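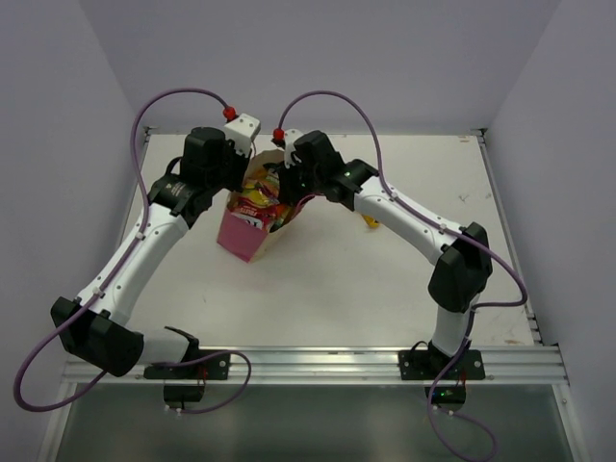
## 4. Mounting the arms and routing the cables

Complete section 3 (table, enclosure walls, lower panel) before starting. The front rail must be bolted down and square to the table. If it moves when pushed by hand, go back to step 3.9.

Section 4 covers the two-arm layout only. For a single arm on the Ostilell short rail, use appendix B.

Tools and parts:

- hex keys, the long-handled set
- torque driver, set as given in the table on the inside cover
- two arms, each with its mounting plate
- two control boxes with arm leads
- two purple gripper cables, red connector at the gripper end
- white cable clips, one bag (40)
- Kerkik bench supply, switched off and unplugged

**CAUTION:** Keep the supply unplugged until step 4.3.1. An arm with power and no configuration can drop or swing when the brake releases.

### 4.1 Mounting plates

1. Slide the rail nuts into the upper groove of the front rail. Put all of them in before fitting either plate. They can't be added later without taking off the end bolt.
2. Set the left plate over its nuts. Start each bolt by hand, two turns.
3. Repeat for the right plate.
4. Measure between the facing edges of the two plates. Set this to 311 mm. Measure at the top and the bottom of the plates.
5. Tighten the bolts crosswise in two passes. Measure again after the second pass.
6. Lower the left arm onto its plate with the elbow folded. One person holds the arm, the other starts the screws. Do not lift by the gripper or by the wrist housing.
7. Repeat for the right arm.

Note: the gap in step 4 is the value stored in the Plindmont configuration file. If a different gap is needed, change the file too. A mismatch of a few millimeters shows up as the grippers missing each other on a handover, and is easy to mistake for bad calibration.

Note: the plates are not interchangeable on early kits. Check for an L or R stamped on the back. Later kits have no stamp and either plate fits either side.

### 4.2 Cables

Each gripper cable runs on the outside of its arm, from the gripper to the control box below the rail. It needs slack at the wrist, at the elbow and at the base.

1. Push the red connector home until the latch clicks. Pull back lightly to check it.
2. Fold the wrist fully toward the table. Leave a loop of cable large enough that it doesn't pull at the connector in this position.
3. Fix the cable along the long link with the white clips. Use 6 clips per arm, evenly spaced, with the first one a hand's width from the wrist collar.
4. Move the elbow by hand from fully folded to fully extended. Leave a second loop at the elbow. The cable must not pass between the elbow housing and the short link.
5. Bring the cable down past the mounting plate to the control box. Leave a loose loop here as well.
6. Connect the red and dark wires between the arm base and the control box. Red goes to the terminal marked +.
7. Repeat for the other arm.

**CAUTION:** Don't use zip ties in place of the clips. A tie that is tight enough to hold will cut into the jacket after a few weeks of motion.

Note: loops at the base that hang below the rail are acceptable if nobody walks along that side. In a shared workshop, fit the cable tray from kit C.

### 4.3 First power-up

1. Clear the table. Keep hands, sleeves and tools behind the front rail.
2. Plug in the supply and switch it on.
3. Wait for the status light on each control box. Steady green means ready. No light means no power or a reversed lead; switch off and check step 4.2.6.
4. Start the controller program. Open **Arms > Discover**. Both arms should be listed, left first.
5. If the order is wrong, swap them in software. Don't swap the plugs.
6. Run **Home** on the left arm, then on the right. Keep a hand on the stop button for both.
7. Watch the cable loops during homing. If a loop tightens or catches, stop, switch off and redo step 4.2.

Error 2438 at this point is a gripper timeout. Reseat the red connector on the arm named in the message and run **Home** again. If the error comes back, swap the two gripper cables. If it then moves to the other arm, replace the cable.

### 4.4 Packing test

The packing test checks reach, handover gap and grip force in one run. Do it after first power-up, after any change to the plates, and after replacing a gripper.

Materials: one open box or paper bag, and a few light snack packages or small cartons. Use sealed packages. Nothing in glass, and nothing heavier than the payload value in section 1.

1. Place the container left of the table's midline, opening up, within reach of both grippers.
2. Set grip force to **Low**.
3. Place one package flat on the table to the right of the container.
4. Run **Tests > Pack single**. Keep clear of the table until the program reports the end of the run.
5. Check the package for crushed corners. If there are any, the force is too high or the finger pads are worn.
6. Put the container near the back of the table and run **Tests > Two-hand hold**. For this one, use a stiff cardboard piece. Soft bags fold and give a false pass on the force reading. 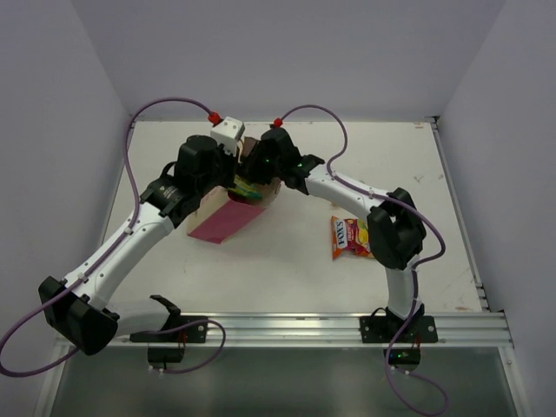 Czerwiński, on the draft of this section: step 6 should say to lower the speed first. At the default setting my right arm got to the cardboard well before the left one and pushed it over every time. I dropped to the slowest setting, ran it clean, then went up one notch at a time. Also, the hold test failed for me with the container hard against the back wall. The elbows ran out of travel and the program only said "path not found".

Both points are accepted. Until the step is renumbered, apply the following before running the two-hand hold:

- Set speed to the lowest value under **Tests > Options**.
- Keep a clear gap between the container and the back wall. A hand's width is enough.
- If the program reports "path not found", move the container toward the front rail and run again. Don't widen the joint limits to get past the message.

7. Repeat the hold test three times. The piece should stay upright between the grippers each time, without visible tilt.
8. If it tilts to the same side on every run, one gripper is set higher than the other. Recheck the plate bolts, then run the wrist offset routine in section 5.2.
9. If it tilts to a different side each time, look at the finger pads. Clean them with a dry cloth. Replace them if the surface is shiny.
10. Save the result with **File > Save test**. The file is needed for section 5.

**CAUTION:** Don't reach in to straighten a container or pick up a dropped package while a test is paused. Pause holds the joints under power. Press stop, wait for the brakes, then reach in.

### 4.5 Troubleshooting

| Symptom | Likely cause | Action |
|---|---|---|
| One arm not listed | Data lead loose at control box | Reseat, run Discover again |
| Arm jerks at start of move | Cable loop too short at elbow | Redo 4.2.4 |
| Grippers miss each other, same distance every time | Plate gap differs from file | Redo 4.1.4 or edit file |
| Grippers miss each other, distance varies | Loose plate bolt | Tighten, then home both arms |
| Package slips out during lift | Force too low, or dusty pads | Clean pads, raise force one step |
| Container slides during placement | Table surface dusty, container too light | Wipe table, add weight to container |
| Gripper light off | Red connector not latched | Redo 4.2.1 |

Scuffs on the tabletop don't affect the tests. If camera calibration in section 5 reports stray marks, wipe the surface with a damp cloth and let it dry before repeating.

### 4.6 Before leaving the machine

1. Run **Park** on both arms.
2. Remove the container and any packages from the table.
3. Stop the controller program, then switch off the supply. In that order.
4. In a shared shop, unplug the supply and hang the tag on the front rail.

Recheck the plate bolts after the first full day of use and again after a week. Continue with section 5, calibration.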